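Simulated Workcell Package Available to Member Institutions

Applications for the first allocation close on December 7, 2023

The Skelstead Centre for Applied Handling is pleased to announce that the simulated workcell package developed with our partners at Bratulach is now available to member institutions. The package has been under review by the Centre's teaching and equipment group since the start of the academic year, and the group has recommended it for use in taught modules and in short courses for employers.

The package is supplied as software only. It provides a complete two-arm bench in simulation, including the table and its surrounding structure, two arms with grippers, a furnished room and a set of small coloured objects for handling exercises. Members who do not own robot hardware may use it in full. Those who do will find that programs can be written and checked in the simulation before time is booked in a laboratory.

Each licence covers 49 named users at a single institution and runs for two years. The fee for members is payable once, at the start of the licence, and includes all updates issued during that period. Non-member colleges may apply through the Skelstead office, where a separate scale of charges is held.

What the review covered

The equipment group asked Harriet Pennington, who leads the Centre's practical teaching, to run the package through the exercises already used in the introductory handling module. These begin with moving a single arm to a named position and go on to picking up and placing small objects, with the second arm brought in at the later stages. The review also considered the written guidance, the time needed to install the software, and how well it ran on the ordinary desktop computers found in most teaching rooms.

The layout of the objects may be changed between exercises, as may the viewpoint from which the work is watched. Tutors can choose a wide view of the whole bench or a close view at the gripper, and students may be asked to complete the same task using either.
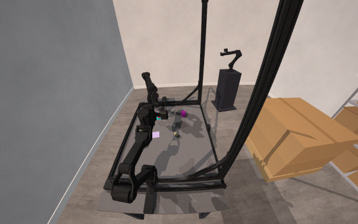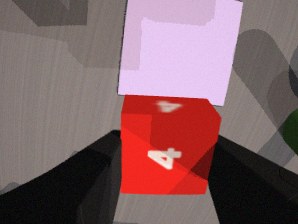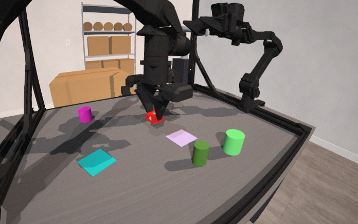

Views from the simulated workcell.

The group found the written guidance to be clear and well ordered. The opening chapters assume no previous knowledge of robot programming, and a student working alone should be able to complete the first exercise within one teaching session. The later chapters are more demanding. Those on planning the movement of two arms in a shared space were considered suitable for second-year students and above, and tutors are advised to read them in full before setting the work.

Installation was completed without difficulty at four of the five sites that took part in the review. At the remaining site, an older version of the graphics software had to be replaced before the package would start. Bratulach has since added a note on this matter to the installation guide, and members are asked to consult it before contacting the help desk.

The treatment of light and shadow received particular comment. Students whose programs depend on recognising objects by colour will need to allow for changes in brightness across the table, and the group regarded this as useful preparation for laboratory work. The lighting may be adjusted from the settings menu by any user with tutor access.

Some limits should be noted. The object set is confined to simple shapes, and members wishing to add their own will need to prepare them in a separate modelling program. Soft materials such as cloth and cable are not supported in the present version. The marking tool, which records whether an object has been placed within a set distance of its target, does not yet export results in the format used by the Lyons student records system. Results must for the time being be copied across by hand. Roscoe Nguyen-Tran of the Centre's systems team is in discussion with the developers on this point and will report in the next issue.

"We would recommend the package to any department that has more students than bench time," Ms Pennington wrote in her report to the group. "It should be taught alongside laboratory sessions wherever these can be arranged, and tutors should expect to spend an afternoon with it before the first class."

Training and support

Two training sessions for tutors will be held at Skelstead in December. Each lasts one day and covers installation, the setting of exercises and the use of the marking tool. Places are free to staff of member institutions, though travel costs must be met by the home department. A recorded version will be placed in the members' area for those unable to attend.

Plastanen, which provides the help desk for the Centre's other teaching software, will also handle enquiries about this package. Requests should be made through the usual members' form and should state the institution, the version number and the exercise in use.

How to apply

Applications should be submitted by the head of department or a nominated deputy. The form asks for the number of students expected to use the package, the modules in which it will be taught and the name of one member of staff who will act as the point of contact. Departments already holding a trial licence need not reinstall the software but must still complete the form.

Copies of the full review report are available on request from the Skelstead office.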